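Trinari hand-held gripper: two weeks in, and the jury is out
Workshop newsletter, April

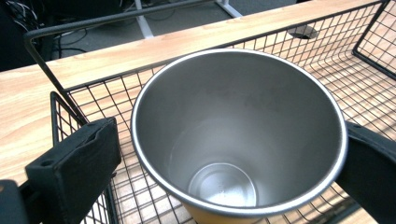 Silviu Marinescu reckons we are testing the wrong thing. Any two fingers will close on a steel cup, he wrote after the last issue, and a gripper that can't manage that should go back in its box. What he wants to know is whether the new pair holds on when the grip is poor, and whether the wrist camera shows enough for anyone to tell.

Fair enough. The sales sheet for the Trinari fingers promises "confident handling of everyday objects", a phrase I would like to see somebody measure. So we set them against the old Nolton pair, with the same operators and the same cup and wire basket, and kept a tally.

Out of 537 grasps, the Trinari dropped the cup 11 times. The Nolton dropped it twice as often, plus one. That sounds like a win until you read Ileana Voicu's notes. Nearly all the Nolton drops came in the first morning, when the pads were old. She changed them at lunch and the gap more or less closed. We should have started again from zero at that point and we didn't, so please stop quoting the first figure in meetings.

The camera is a separate grumble. From above and at an angle you get a good look down inside the cup, but bare steel throws back a bright rim and a pale highlight on the bottom, and Buzatu's tracking software doesn't care for either. It also has to cope with black fingers against black mesh. Ruxandra Toma tried dimming the lights, which helped the rim and made the mesh worse. Coloured tape on the fingertips is next. I have my doubts about that too, as tape peels.

Then there is the price. At 1999 a pair, the Trinari fingers cost more than the rest of the hand-held kit put together, and the mounting screws are an odd size that we had to order in.

Silviu's poor-grip trials start once the new pads arrive: off-centre holds, one finger low on the cup, and a slower close. Both pairs will get fresh pads this time. If you have a spare set of Nolton screws, leave them on Ileana's bench.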